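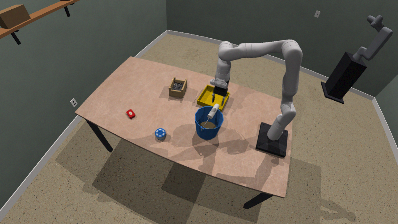 Teaching a simulated arm to tidy a workbench, by remote control

If you have never driven a robot arm by hand before, a simulator is a very kind place to start. You can drop the screwdriver as often as you like, you can drive the wrist straight into the tabletop, and all it costs you is a press of the reset key and a little pride. I learned on the real thing, years ago, with Kuo-hua Tsao standing behind me breathing in through his teeth, and I would have given a lot for a practice room like this one.

The job in this tutorial is a small one: lift the screwdriver out of the blue bucket by its white handle and lay it down in the yellow tray. You'll record yourself doing it by remote control, over and over, and those recordings are what the arm learns from.

Before you start

You need the Sosham scene package installed and a controller you feel comfortable holding. I use an ordinary game controller. Raghavendra Nadar swears by a 3D mouse, and his recordings are lovely, so please don't take my word as law. Load the scene called workbench_tidy and check that the near arm, the one on the table, is the active one. There is a second arm on a pedestal toward the back of the room, and it's easy to select that one by mistake and wonder why your gripper won't budge.

Step 1. Get a feel for the speed

Set the speed slider to 33 percent and leave the bucket alone for a while. Move the gripper left and right over the tray, then up and down, then open and close the fingers. Do this until you stop looking at your thumbs. It may feel silly, but people who skip this part tend to record a lot of wobbling, and the arm will learn your wobbling very faithfully.

Step 2. Line up with the handle

The screwdriver leans in the bucket with its handle sticking up over the rim on the tray side. Come in from above with the fingers open, and turn the wrist until the handle will fit between them. Switch to the overhead view to check. If you come in low you will clip the rim, and then you have a bucket to worry about as well as a tool.

Step 3. Grasp, and wait

Close the fingers on the handle and then hold still for a moment before lifting. Go straight up until the tip of the shaft is well clear of the bucket, and only then start moving toward the tray. The tray is very close, so there's a temptation to cut the corner - I still give in to it when I'm tired, and I still regret it.

Step 4. Set it down

Lower the screwdriver until it is just above the floor of the tray, then open the fingers. Back away upward before you press stop. A recording that ends with the gripper still hugging the handle teaches the arm to do the same.

Step 5. Save or throw away

Press S to keep the recording or X to delete it. Be generous with X. A slow, slightly clumsy run that gets there is fine to keep, but one where you got lucky with a bounce should go.

How many do you need?

I ask beginners for 19 good recordings before the first training run, with the bucket shifted a little each time. Leave the training steps at 2,000 for now. Mutua Rashidi likes to go higher, but at this stage you will learn more from watching a quick result and going back for 6 extra recordings of whatever went wrong.

Once the arm is managing the screwdriver, try the open wooden box beside the tray. Picking a single piece out of that metal pile is a good deal harder, and I'd plan a whole afternoon for it, with snacks.

Last updated 6/22/24. The reset key has moved from R to Backspace in the newer Sosham package, so check your settings before you record anything.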